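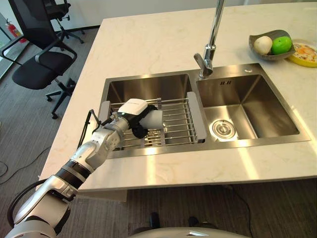
A cup held on its side above the rack, seen from the head camera.

Gurkwood roll-up dish rack, after a few months of robot work
Posted Feb 4, 2026

I should say up front that I don't wash many dishes. I collect demonstrations, meaning I steer an arm through a chore over and over so a model can learn from the recordings, and since July my chore has been putting cups in a rack. So this is a review of a dish rack by someone who has stared at one far more than is healthy!

I bought the Gurkwood for our counter after we gave up on the Shek, a wire basket type that stood next to the sink. The Shek is fine at home, I have one. For teleop it was miserable. The fingers kept catching on the upright prongs, and every snag meant stopping, backing out and tossing the episode. The Gurkwood is just parallel rods lying over the smaller basin, with a gray plastic support at each end that sits on the sink rim. Flat, open, nothing to hook on. My first full session with it gave me 355 episodes that I was happy to keep, and I went home in a very good mood.

What I like: you can come in from above at pretty much any angle. A cup on its side settles between two rods and mostly stays there, so the end of each episode is clean and easy to label. It also keeps one basin free for the washing half of the task, which we record separately.

What I don't like so much – the supports slide. Push down a little too hard when you release and the whole thing creeps toward the faucet, and by episode 20 your rack is not where it was at episode one. A bit of that is good (we want the policy to cope with a rack that moves), but I want to be the one deciding. I now reset it by hand every 15 episodes and write the shift in the notes. Elba Ojeda stuck thin rubber under the ends of hers and swears by it.

The other gripe is shine. Steel rods over a steel sink under office lights is a lot of glare, and our early checkpoints were bad at judging how far down the rods were. They'd let go too high and the cup would bounce. White cups on a white counter didn't help either, so I've started mixing in colored ones from the Gaveo set. Pin-yu Yau thinks we should vary the lights first and leave the cups alone, and we're still arguing about it.

I tried the Areo too, the silicone-coated version of the same idea. Less glare, better grip on the rim, but the coating grabs the cup as you let go and you get a funny little tug in every recording. I went back to the Gurkwood after a day.

Our target is 2000 good episodes for this one task and the rods are still straight, with a few scuffs where I've come down clumsily. Four stars from me. I'd buy a second one for the other station if they fixed the feet.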